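양파가 화면 밖으로 나갔을 때
손목 카메라 하나로 채소를 집는 소프트웨어, 그 속을 들여다보다

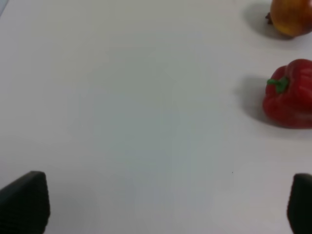
벌린 그리퍼 너머로 본 작업대. 오른쪽에 양파와 빨간 파프리카가 일부만 보인다.

로봇 팔이 양파를 집는 모습은 솔직히 별로 볼 게 없다. 내려가고, 오므리고, 올라온다. 그런데 그 옆 모니터에 로그를 띄워 놓고 같은 동작을 보면 이야기가 완전히 달라진다. 내려가기 직전 그 짧은 사이에 후보 자세가 우수수 생겨났다가 지워지고, 어떤 후보는 끝까지 버티다가 마지막에 밀려난다. 나는 트레브스카(Trevska)의 작업실에서 오후 세 시에 의자를 하나 얻어 앉았는데, 정신을 차려 보니 창밖이 어두웠다. 2월이라 해가 짧기도 했지만.

작업실의 주인은 지컬리(Jikurley)라는 작은 소프트웨어 회사다. 팔도 그리퍼도 직접 만들지 않는다. 이 회사가 만드는 것은 브로타(Brotar)라는 동작 계획기와, 그 계획기가 무슨 생각을 했는지 되돌려 볼 수 있는 팔(Pal)이라는 도구다. 한글로 적으면 로봇 팔과 이름이 똑같아서 취재 수첩이 엉망이 됐다. 이 글에서는 도구를 Pal이라고 적겠다.

이들이 붙잡고 있는 문제는 한 줄로 적을 수 있다. 손목에 달린 작은 카메라만 보고, 흰 작업대에 놓인 채소를 골라 집어서 옮길 것. 천장 카메라를 하나 더 달면 훨씬 쉬워진다는 건 모두가 안다. 하지만 조리대 위쪽에는 환기 후드가 있고 선반이 있고 사람 머리가 지나간다. 위에서 내려다보는 시야를 확보하기 어려운 주방이 많으니, 손목 카메라만으로 어디까지 갈 수 있는지 끝까지 파 보자는 것이 출발점이었다고 한다. 그렇게 시작한 지 여덟 달이 넘었다.

반쪽짜리 양파를 믿어도 될까

손목 카메라의 시야는 좁고, 손이 움직이면 세상이 통째로 움직인다. 채소가 화면 한가운데 얌전히 들어와 있는 순간은 생각보다 드물다. 대부분의 시간 동안 물체는 어딘가에서 잘려 있다. 꼭지만 보이거나, 둥근 등허리만 보이거나, 그림자만 먼저 들어오거나.

초기 버전의 인식 모듈은 이런 장면에 약했다. 양파의 일부만 보이면 보이는 부분을 양파의 전부로 받아들였다. 중심점도 거기서 계산했다. 결과는 짐작하는 대로다. 손가락은 계산된 중심으로 성실하게 내려가고, 진짜 중심은 그보다 한참 옆에 있고, 양파는 손가락 바깥면에 밀려 데굴데굴 굴러간다. 담당 엔지니어는 그 시절 로그를 아직도 지우지 않고 있었다. 재생 버튼을 누르면서 어찌나 즐거워하던지!

지금의 모듈은 윤곽선이 화면 경계와 만나는 곳을 따로 표시한다. 엔지니어들은 이것을 '열린 윤곽'이라고 부른다. 윤곽이 열려 있으면 물체의 크기와 중심은 하나의 값으로 나오지 않고 범위로 나온다. 저쪽으로 얼마나 더 이어지는지 모르니, 모르는 만큼 넓게 잡아 두는 것이다. 브로타는 그 범위를 그대로 넘겨받는다. 범위가 좁으면 집으러 가고, 넓으면 먼저 카메라를 옮긴다.

나는 이 '먼저 카메라를 옮긴다'는 대목이 정말 좋았다. 사람도 똑같이 한다. 식탁 끝에 놓인 컵이 반만 보이면 고개를 슬쩍 돌린다. 우리는 그걸 결정이라고 여기지도 않지만, 소프트웨어에서는 누군가가 그 슬쩍 돌리는 동작에 값을 매겨야 한다. 손을 옆으로 조금 옮기는 데에는 시간이 든다. 옮기면 윤곽이 닫히고 불확실성이 줄어든다. 줄어드는 양이 드는 시간보다 값지면 옮긴다. 브로타의 비용 함수에는 이 거래가 항 하나로 들어가 있고, 그 항의 가중치를 정하느라 팀 전체가 꽤 오래 다퉜다고 한다.

가중치가 너무 크면 로봇은 지나치게 신중해진다. 충분히 보이는데도 이쪽에서 한 번, 저쪽에서 한 번, 다시 위에서 한 번 본다. 팀에서는 이 상태를 '장 보러 온 손님'이라고 불렀다. 파프리카를 살 듯 말 듯 한참 들여다보는 손님 말이다. 너무 작으면 옛날처럼 양파를 굴린다. 지금 쓰는 값은 그 사이 어디쯤에 있는데, 채소마다 다르게 두어야 하느냐를 놓고는 아직 결론이 없다. 둥근 것은 굴러가니 더 조심해야 한다는 쪽과, 예외를 만들기 시작하면 끝이 없다는 쪽이 맞서 있다. 점심을 먹으면서도 그 얘기를 했다.

빛나는 것은 어렵다

흰 작업대는 쉬운 배경처럼 보인다. 나도 그렇게 생각하고 갔다. 색이 또렷한 채소를 하얀 판에 올려 두면 경계를 따는 일쯤은 금방이겠거니 했다.

그런데 흰 판은 하얗지 않다. 조명에서 가까운 쪽은 밝고 먼 쪽은 살짝 푸르스름한 회색으로 가라앉는다. 여기에 채소의 그림자가 얹힌다. 파프리카처럼 덩치가 있는 채소는 그림자도 넓고 부드럽다. 가장자리가 흐린 그림자는 어디서부터가 그림자인지 딱 잘라 말할 수가 없어서, 한때 분할 모듈은 그림자의 진한 쪽을 파프리카의 일부로 삼켜 버리곤 했다. 그러면 물체가 실제보다 한쪽으로 뚱뚱해진다. 그리퍼는 뚱뚱해진 쪽에 맞춰 벌어지고, 손가락 하나가 허공을 짚는다.

반대쪽 골칫거리는 하이라이트다. 파프리카의 표면은 매끈하고 울퉁불퉁해서 굴곡마다 빛이 맺힌다. 이 빛은 파프리카에 붙어 있는 무늬가 아니다. 카메라가 움직이면 같이 미끄러진다. 연속된 화면에서 특징점을 쫓아가며 움직임을 추정하는 프로그램에게 이보다 얄미운 것이 없다. 아주 선명하고 아주 쫓기 좋은데, 쫓아가면 틀린다.

지컬리의 해법은 의외로 소박하다. 손이 얼마나 움직였는지는 팔의 관절값이 이미 알고 있다. 그 움직임대로라면 작업대 위에 고정된 점은 화면에서 어디로 가야 하는지 미리 계산할 수 있고, 거기서 벗어나 제멋대로 흐르는 점은 믿지 않는다. 밝은 점이 예상과 다르게 미끄러지면 하이라이트로 의심하고 가중치를 내린다. 꼭지의 경우는 거꾸로다. 초록색 꼭지는 작고 뚜렷하고 표면에 단단히 붙어 있으니 예상대로 움직여 준다. 그래서 파프리카의 방향을 알아낼 때 모듈이 가장 많이 기대는 것이 꼭지다. 양파라면 말라붙은 수염뿌리가 그 역할을 한다.

수염뿌리 이야기가 나오자 설명하던 사람의 목소리가 눈에 띄게 높아졌다. 양파는 거의 둥글어서 어느 쪽으로 집어도 될 것 같지만, 다음 단계에서 썰 것을 생각하면 뿌리 방향을 아는 편이 좋다고 한다. 그런데 뿌리는 가늘고 색이 어두워서 그림자와 헷갈린다. 낮은 해상도에서는 그냥 사라져 버린다. 결국 화면 전체를 고해상도로 돌리는 대신, 거친 화면에서 양파를 찾은 다음 그 언저리만 다시 세밀하게 읽는 방식이 자리를 잡았다. 계산 예산이 빠듯한 손목 카메라에는 잘 맞는 선택이다.

작은 얼룩 문제도 있다. 흰 판에는 점이 생긴다. 티끌일 수도 있고 판에 난 흠집일 수도 있는데, 소프트웨어 쪽에서는 무엇이든 상관없다. 집을 대상이 아니라는 것만 알면 된다. 처음에는 면적이 작으면 무조건 지웠더니 떨어진 꼭지 조각이나 마늘 껍질까지 사라졌다. 지금은 지우지 않고 '작은 것'이라는 이름표를 붙여 지도에 남겨 둔다. 계획기는 그 점을 집을 대상에서 빼 두고, 손가락을 판에 가까이 내릴 일이 있으면 그때만 참고한다.

자기 손가락이 보인다는 것

손목 카메라로 일하는 사람이라면 누구나 겪는 일이 하나 더 있다. 화면 아래쪽에 늘 자기 손가락이 들어와 있다는 점이다.

보통은 여기에 마스크를 씌운다. 손가락이 있는 영역을 까맣게 칠해 놓고 없는 셈 치는 것이다. 간단하고 빠르다. 다만 손가락은 벌어졌다 오므려졌다 하니 마스크도 따라 움직여야 하고, 마스크를 넉넉히 잡으면 하필 제일 중요한 곳, 그러니까 손끝 바로 옆이 가려진다. 집기 직전의 물체는 정확히 거기에 있다.

브로타 팀은 마스크를 얇게 깎는 대신 손가락을 기준자로 쓰기로 했다. 나는 이 발상에 무릎을 쳤다. 손가락의 모양은 도면으로 다 알고 있다. 벌어진 폭도 모터값으로 안다. 그렇다면 화면에서 손가락이 보여야 할 자리를 그려 볼 수 있고, 실제로 보이는 자리와 비교할 수 있다. 둘이 어긋나면 카메라 장착부가 살짝 틀어졌거나 보정값이 낡은 것이다. 매 동작마다 공짜로 눈금 검사를 하는 셈이다. 카메라를 떼었다 붙인 뒤에 보정판을 꺼내 들고 씨름해 본 사람이라면 이게 얼마나 반가운 소식인지 알 것이다.

물론 까다로운 구석이 있다. 손가락은 거의 검은색이고 카메라 바로 앞에 있어서 초점이 잘 맞지 않는다. 표면에 미끄럼을 막는 결이 있어도 또렷한 점으로 잡히지 않을 때가 많다. 그래서 표면은 포기하고 윤곽만 본다. 검은 손가락과 흰 판이 만나는 선은 흐릿해도 꽤 길게 이어지고, 긴 선은 흐릿함을 평균 내서 견딜 수 있다. 판이 어두운 색이면 어떻게 하느냐고 물었더니 다들 서로를 쳐다보며 웃었다. 어두운 도마는 다음 과제 목록에 올라 있다고 한다. 꽤 위쪽에.

초당 열 번의 마음

브로타는 계획을 한 번 세우고 끝까지 밀어붙이지 않는다. 일 초에 열 번씩 다시 세운다. 새 화면이 들어오면 물체의 범위가 조금 바뀌고, 후보 자세들의 점수가 바뀌고, 때로는 일등이 바뀐다.

듣기에는 유연하고 근사한데, 처음 붙였을 때는 로봇이 안절부절못했다고 한다. 양파로 가다가 파프리카 점수가 살짝 높아지면 그쪽으로 꺾고, 꺾는 동안 양파가 더 잘 보이니 다시 양파 점수가 오른다. 손은 둘 사이에서 좌우로 떨었다. 로그를 보면 매 순간의 판단은 전부 옳다. 그 순간에 점수가 제일 높은 쪽을 골랐을 뿐이니까. 옳은 판단을 줄줄이 이어 붙였더니 아무 데도 가지 못한 것이다.

고치는 방법은 여러 가지가 있었고, 팀은 그중 두 가지를 실제로 붙여 봤다. 하나는 한번 고른 대상을 일정 시간 바꾸지 못하게 잠그는 것. 떨림은 깨끗하게 사라졌지만, 잠긴 동안 양파가 굴러가면 로봇은 양파가 없는 곳으로 꿋꿋이 내려갔다. 다른 하나는 마음을 바꾸는 데에 비용을 매기는 것. 새 후보가 지금 후보보다 조금 나은 정도로는 갈아타지 않고, 확실히 나을 때만 갈아탄다. 그리고 손이 대상에 가까워질수록 그 비용이 올라간다. 멀리서는 가볍게 망설이고 가까이서는 뚝심 있게 가는 것이다.

살아남은 쪽은 뒤의 것이다. 여기에 안전장치가 하나 붙었다. 아무리 가까워졌더라도 지금 대상의 신뢰도가 바닥으로 떨어지면 비용을 무시하고 멈춘다. 멈춘 다음 살짝 물러나서 다시 본다. 나는 옆에서 이 동작을 직접 봤는데, 내려가던 손이 멈칫하고 뒤로 빠지는 모습이 묘하게 생물 같았다. 실제로는 숫자 하나가 문턱 아래로 내려갔을 뿐이라는 걸 바로 옆 모니터가 알려 주고 있었지만, 그래도 볼 때마다 재미있었다.

계산을 어떻게 그 시간 안에 끝내느냐도 물었다. 답은 '버린다'였다. 후보를 많이 만들되 값싼 검사로 먼저 대부분을 떨어뜨린다. 손가락 폭에 들어가지 않는 것, 손가락이 옆 채소를 치는 것, 관절이 닿지 않는 것. 충돌을 정밀하게 따지는 비싼 검사는 맨 마지막에, 남은 몇몇에게만 한다. 순서를 이렇게 바꾼 것만으로 예전 장비에서도 제시간에 돌기 시작했다니, 새 컴퓨터를 사려고 올렸던 결재는 조용히 취소됐다고 한다.

여기서 눈여겨볼 것이 옆 채소를 친다는 조건이다. 양파와 파프리카 사이에 틈이 있어도, 그 틈으로 손가락이 들어갈 수 있느냐는 별개의 문제다. 틈을 바로 위에서 보면 넉넉한데 비스듬히 보면 좁다. 손가락에는 두께가 있고, 오므릴 때 그리는 궤적도 있다. 브로타는 열린 윤곽의 물체 곁에서는 틈을 일부러 좁게 계산한다. 보이지 않는 쪽이 더 가까이 와 있을지도 모른다고 치는 것이다. 그러다가 후보가 모두 떨어져 나가면 억지로 고르지 않고 시점을 옮기는 쪽으로 돌아간다. 앞에서 말한 그 고개 돌리기다. 인식과 계획이 따로 노는 두 덩어리가 아니라 서로 일을 떠넘기고 되받는 사이라는 것이 여기서 제일 잘 드러난다.

왜 안 집었니

이제 Pal 이야기를 할 차례다. 개인적으로는 이번 취재에서 가장 탐이 났던 물건이다.

로봇이 잘못 움직였을 때 원인을 찾는 일은 지루하다. 영상은 영상대로, 관절값은 관절값대로, 계획기의 출력은 또 다른 파일에 쌓여 있고 시각이 조금씩 어긋나 있다. 이걸 손으로 맞추다가 하루가 간다. Pal은 이 기록들을 한 줄의 시간축에 꿰어 놓고, 어느 순간이든 멈춰서 계획기에게 질문을 던질 수 있게 해 준다.

질문이라고 해서 대단한 인공지능 대화 같은 것을 떠올리면 곤란하다. 화면에서 양파를 찍고 '탈락 이유'를 누르면, 그 순간 양파를 향해 있던 후보들이 어느 검사에서 떨어졌는지가 쭉 나온다. 폭 초과, 도달 불가, 이웃 접촉, 윤곽 열림. 그게 전부다. 그런데 이 단순한 목록이 사람들의 말버릇을 바꿔 놓았다. 예전에는 회의에서 "로봇이 이상하게 굴어요"라고 하던 사람들이 이제는 "이웃 접촉에서 떨어지는데 여유값이 너무 큰 것 같아요"라고 한다. 뒤의 말은 그날 오후에 고칠 수 있다.

한 가지 기능이 더 있다. 멈춘 순간에서 설정을 바꿔 계획을 다시 돌려 볼 수 있다. 가중치를 올리면 그때 어떤 후보를 골랐을지, 여유값을 줄이면 무엇이 살아났을지 바로 겹쳐서 보여 준다. 물론 한계는 뚜렷하다. 다른 선택을 했다면 손이 다르게 움직였을 테고, 그러면 카메라가 본 것도 달라졌을 것이다. 기록된 화면으로는 그 뒤를 알 수 없다. 그래서 Pal은 다시 돌린 결과를 딱 한 번의 결정까지만 보여 주고 거기서 끊는다. 더 보여 달라는 요청이 많았지만 개발자는 버티고 있다. 그럴듯하게 이어 붙인 미래를 보여 주면 사람들이 믿어 버린다는 것이 그의 주장이고, 나는 그 고집이 마음에 들었다.

나도 마우스를 잡아 봤다. 파프리카를 찍고 여유값을 조금씩 줄였더니 회색이던 후보 하나가 어느 지점에서 톡 하고 초록색으로 살아났다. 괜히 뿌듯해서 옆 사람에게 자랑했더니, 그 후보는 실제로는 꼭지를 건드린다며 검사 항목을 하나 더 켜 주었다. 후보는 다시 회색이 되었다. 꼭지 검사라는 것이 따로 있는 줄은 그때 처음 알았다.

아직 안 되는 것들

잘되는 이야기만 적으면 작업실 사람들이 먼저 난처해할 것 같아서, 안 되는 것도 적어 둔다.

겹친 채소는 아직 어렵다. 양파 위에 양파가 기대어 있으면 윤곽이 화면 경계 때문이 아니라 다른 양파 때문에 열리는데, 지금의 표시 방식은 이 둘을 깔끔하게 구분하지 못한다. 껍질도 말썽이다. 바싹 마른 양파 껍질은 집는 순간 미끄러져 벗겨지기도 하고, 껍질만 손에 남고 알맹이는 판에 남는 일도 있다. 손가락이 닫힌 폭을 보면 뭔가 이상하다는 것까지는 알 수 있는데, 무엇이 이상한지 가려내려면 카메라가 다시 봐야 하고, 그때쯤 손가락 사이에 낀 껍질이 시야를 가린다.

조명이 바뀌는 것에도 약하다. 작업실은 위에서 내려오는 조명을 늘 같은 상태로 쓴다. 창가로 작업대를 옮긴 시험에서는 오후 내내 그림자 방향이 돌아갔고, 그림자를 걸러 내는 부분이 해 질 무렵에 두 손을 들었다. 이 시험 기록은 Pal로 열어 볼 수 있는데, 그림자가 서서히 길어지면서 파프리카의 추정 폭이 덩달아 불어나는 그래프는 보고 있으면 조금 안쓰럽다.

그리고 속도. 사람에게 양파와 파프리카를 옮기라고 하면 말이 끝나기도 전에 옮겨 놓는다. 로봇은 들여다보고, 고르고, 다가가고, 가끔 물러난다. 지컬리 사람들은 이 간격을 줄이는 일을 급하게 여기지 않는 눈치였다. 지금은 집지 못한 이유를 전부 설명할 수 있는 상태를 지키면서 조금씩 빨라지고 싶다고 했다. 설명이 안 되는 빠른 버전도 한 번 만들어 봤는데, 고장이 나면 어디부터 봐야 할지 아무도 몰라서 서랍에 넣어 두었다고 한다.

나오는 길에 마지막으로 한 번 더 보고 싶다고 부탁했다. 누군가 양파를 작업대 구석으로 밀어 놓고 시작 버튼을 눌렀다. 모니터에는 '윤곽 열림'이라는 글자가 떴고, 손목이 오른쪽으로 조금 기울었다.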